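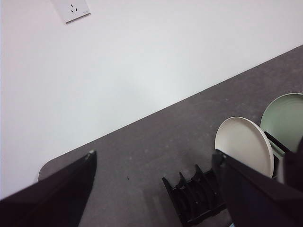 Plates in the rack, seen from the Larkance's wrist.

The dishes can wait

By Glykeria Raptis

The man who sold me the Larkance called it a kitchen companion. I have had kitchen companions before. They ate my cheese and left. This one is an arm with two black fingers, bolted to a board, and it came in a box so heavy that my neighbour Kadir Canpolat had to be bribed with lunch to help me get it up the stairs.

Its job, for now, is plates. You stand a plate in a rack, and the Larkance takes it out and lays it on a pile. With the right settings it will do the reverse. The makers, a small firm called Gumska, plan to add cups in May and bowls when they feel ready. Cutlery is discussed on their website in the tone other people keep for fusion power.

You can rent the thing for 50 pounds a month, with 500 down as a deposit, or join the queue to buy one. I rented. I have owned a bread maker and know my own character.

Setting up took an evening. The manual is good on bolts and poor on everything else, and there is a page on "teaching your rack" which I read four times. You hold the arm by the elbow and walk it to each slot while a voice from the tablet says "thank you". By the end I was saying "you're welcome". Kadir, who had stayed for supper as well, went out to look at the bins.

The camera sits at the wrist, so the tablet shows you your own kitchen as the fingers see it. I found this more interesting than the plates. My cream plates and my green ones, which I had always thought of as roughly the same thing, become great leaning discs, like something you might moor a boat to. A crumb on the worktop gets the sort of attention I normally give to a spider.

As for the work, it is slow. The arm goes out, stops, thinks, tilts, thinks again, and then closes on the rim with a care I have never once shown my own crockery. Over a fortnight it broke nothing. I broke a saucer, showing it to somebody. It will not be hurried, and the speed slider in the app has two positions, Gentle and Normal, between which I could see no difference at all.

It does get confused. Move the rack a hand's width and the tablet asks you to teach it again from the beginning. A low evening sun put it off completely, and it sat with its fingers open until I drew the blind. Gumska's helpline, a patient man named Stamatopoulos, told me it "prefers an even light". So do I, but I still have to do the washing up.

And there lies the difficulty. The Larkance does not wash. It does not dry, either, and wet plates are forbidden on page 2 of the manual, in bold. You wash the plate, dry the plate, stand the plate in the rack, and then pay for the last eighteen inches of its journey.

I put this to Stamatopoulos. He said most of their customers were cafes and that a home was "a learning environment". A cafe, I can see. Somewhere with a Zumex squeezing oranges on the counter and a queue at the door might like a patient arm round the back. My queue is Kadir.

The arm goes back next week. I have kept the manual open at the page on packing, which mentions bolts.

January 2019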